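Hilo rápido sobre el susto de la pinza, que me lo habéis preguntado varios y por privado me repito más que el ajo.

1/ Resumen: ayer la pinza cerró sola. Sin orden, sin nadie tocando el gatillo. Dos veces. La primera pensé que era yo.

2/ Lo que estábamos haciendo: coger piezas sueltas de la mesa y dejarlas en la bandeja. Tarea tonta, la de siempre. Iba por la repetición 105 y todo normal, ni un aviso.

3/ Y de pronto, clac. Cierre completo y a máxima fuerza. Tenía el pulgar a un palmo de los dedos – de milagro no me pilla. Ahí paré todo y saqué la batería.

4/ Los dedos, abiertos, tienen esta separación. Más que de sobra para que entre una mano.
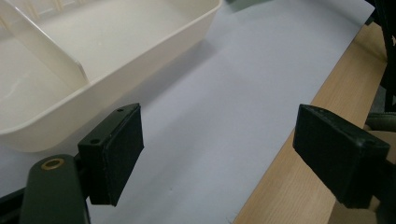 Pinza abierta junto a la bandeja, sobre la lámina gris.

5/ Primera sospecha: el cable del encoder. Lo cambié. Nada, volvió a pasar a los veinte minutos. Cable inocente, perdón cable.

6/ Segunda: el firmware. Abro el registro y en la línea 1463 aparece una consigna de posición cero que no manda nadie. Justo antes, un hueco de unos 300 ms sin datos.

7/ O sea: se pierde la comunicación, el controlador Kunevell se reinicia y al volver toma cero como posición objetivo. Y cero en nuestra config es CERRADO. Quién puso eso así?? (fui yo, en diciembre, con prisas)

8/ Arreglo provisional: al arrancar se queda donde está y espera orden. Si pierde datos, corta par. También le he bajado la corriente máxima, que iba altísima para lo que cogemos.

9/ Lo que NO sé todavía: por qué se corta la comunicacion. Puede ser la alimentación, puede ser el hub. He escrito a Clusora, que nos vendió el conjunto, y de momento silencio.

10/ Mientras tanto, normas en la mesa: manos fuera con la pinza alimentada, seta de emergencia al alcance de la otra mano, y para recolocar piezas se apaga. Aunque sea un segundo. Sí, es un rollo.

11/ Si usáis el mismo controlador mirad el parámetro de posición inicial YA. En el nuestro venía a cero de fábrica y yo lo di por bueno.

12/ Edito: me dicen los de Pramberg que a ellos les pasó algo parecido y era el conector, que con el moviemiento se aflojaba. Mañana lo desmonto y cuento.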